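Filed under: Days Out, Gadgets & Gizmos

Posted Saturday, September 2, 2023 by The Biscuit Tin Diaries

So I spent my morning watching robots do laundry. I've been trying to get to one of the Lavetti open days since February, when I missed the last one thanks to a flat tyre and a very slow recovery man, and this time I booked the second the tickets went up (free, but there were only 42 per session and they go fast).

It's on the Deston estate, right at the back past the tile warehouse, and if you use the postcode you'll end up at a car wash. Ask me how I know. They give you a sticker and a cup of tea and then you're let loose to wander between the benches. I'd expected big orange things welding cars. What I got, and what I stood in front of for most of my visit, was a pair of smallish arms and some washing — a laundry basket at the back, an orange cloth folded up in the corner, and a pair of what I'm fairly sure were camouflage trousers in the loudest pinks you've ever seen. 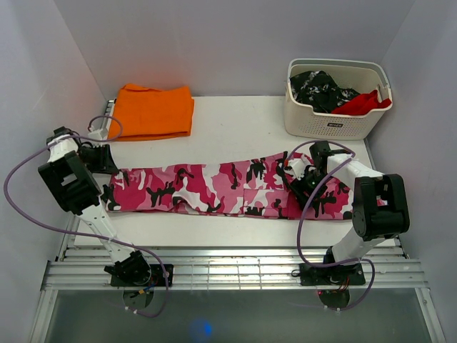
I got chatting to one of the engineers and asked her the question everyone must ask, which was when can I have one. She laughed and said the project is called Pukodton and it's been going for five years, and she wouldn't put one in her own house yet. Fair enough! Boxes are easy, she told me, as a box is the same shape every time you meet it. Clothes never are. Pick up a pair of trousers by the wrong bit and you've got a completely different lump of fabric from the one you had a second ago. I have never thought about trousers so hard in my life.

They've logged 3955 folding attempts so far, according to the sheet pinned up by the bench. She was very straight about the fact that plenty of those ended in a heap, and I warmed to her for that. A small boy next to me announced that his dad folds like that too, and the dad went and looked at something else for a bit.
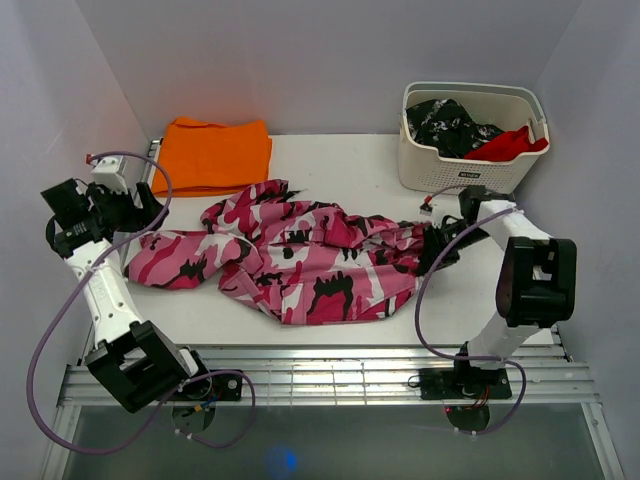 I'll be truthful, it's slow going. I could have got through a whole load and had a sit down. But it's weirdly gripping (sorry) and you find yourself willing them on, like watching a toddler with a zip. There was a little knot of us there all muttering "go on, go on" under our breath.

I did drag myself away in the end to see the Canpolat stand in the next room, which was all about warehouse sorting and had a much better biscuit selection but far less drama. Their talk lasted forty minutes and I understood the first ten. There was a leaflet, which I've already lost.

Practical bits, as I know some of you will ask: parking is free but tight, the loos are upstairs, and there's nowhere to get lunch so take a sandwich. Children seemed very welcome. It does get noisy near the far wall — all fans and chatter — so if that bothers you, go for the earliest slot. I was home by two and had a basket of my own waiting on the landing. It's still there.

3 comments

MarrowQueen: We went to the one before this and my husband is still going on about it. Did they have the tea urn that dribbles?

teasel_and_twine: I want those trousers. Never mind the robots.

Northbound Nige: Thanks for the tip about the postcode, I've booked for the next one. Is there a bus or is it a trek from the station?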